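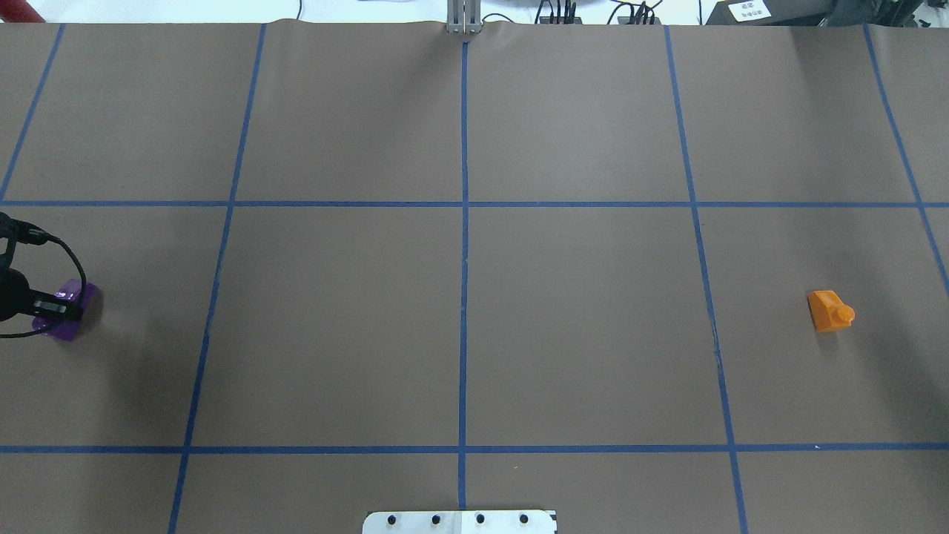

Do both arms need their own calibration to the table? One shared grid will do, as long as each base is measured against the same tape crossing.

Next come the wrist cameras. I fit lines to the tape borders and average the two sides. 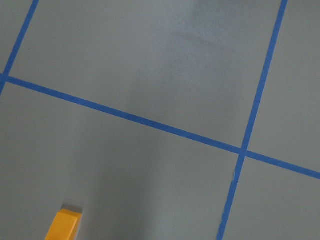

Wrist view, grid crossing at lower right.

The Wornix script rejects any fit with fewer than 900 edge points. Stacking runs after that, one block per arm, speed at 50 percent.
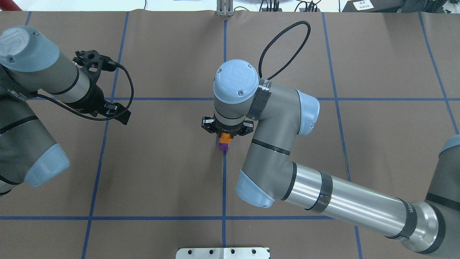
Zepeda wrote:
> Fewer than 900 seems strict for tape. I let Erkell
> drop the worst 2 lines and refit.

Will try that on the shop bench in February.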